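随笔 > 生活 > 搬家

2021-01-29　作者：Yeison Arango

搬完了。累死，随便记几句，明天还得早起。

旧房子退租，押金扣了我300，说是墙上有钉眼。钉眼是上一个租客留的，照片我有，懒得吵了。房东那边电话打过去就是“再说再说”。算了。

Clarport这边房租2388一个月，比原来贵400，不过离公司近，走路就到。楼下有菜店，有修鞋的，还有家叫Dai的面馆，昨晚吃了一碗，汤头咸，面还行。下次叫他少放盐。

搬家公司是Wilson Guzmán介绍的，谈好1000全包。到了楼下又说没电梯要加钱，我说你来之前我不是讲了五楼吗。磨了半天，最后没加，但是脸色很难看，箱子放得乒乒乓乓。碎了两个碗，一个是我妈给的，心疼。

教训：碗一定要自己抱着走。书不要装大箱，根本抬不动，我那箱字典底都漏了。箱子侧面写字，别写顶上，摞起来什么都看不见。还有充电器！单独放一个包！我翻了一晚上没翻到，手机剩一点电，硬撑到早上去借的。
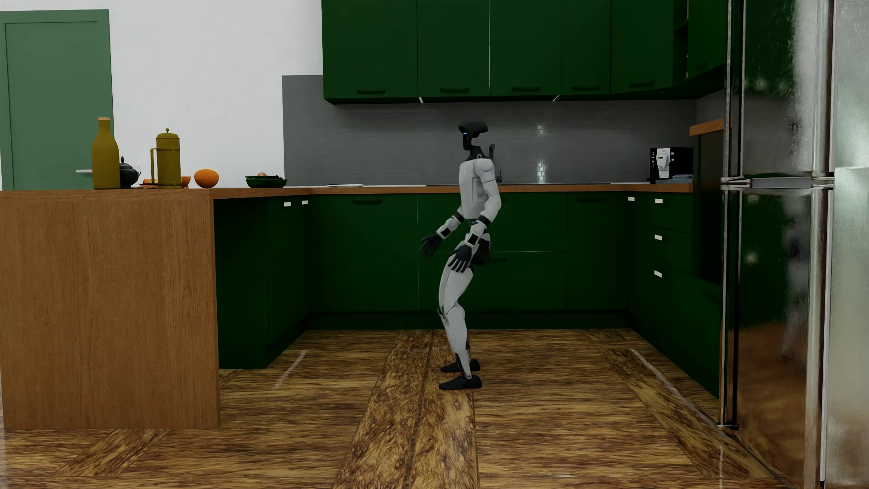
油烟味的事也得说一下。看房的时候窗户开着，没闻出来，住进来一关窗，全是隔壁炒辣椒。问了物业，物业说烟道的问题，六月才统一检修。六月……那我先买卷胶带把缝贴上在说。

网还没通，Imik的师傅说这两天来，现在用手机热点发的，图传得巨慢。

窗帘也没有，早上太阳直接晒脸上。先拿床单挂着，用夹子夹的，半夜掉了一次。想买深色的，灰或者藏青，尺寸还没量，卷尺不知道在哪个箱子里。

还有七个箱子没拆。先睡，周末在弄。被子找到了，枕头没有，拿羽绒服卷一卷凑合。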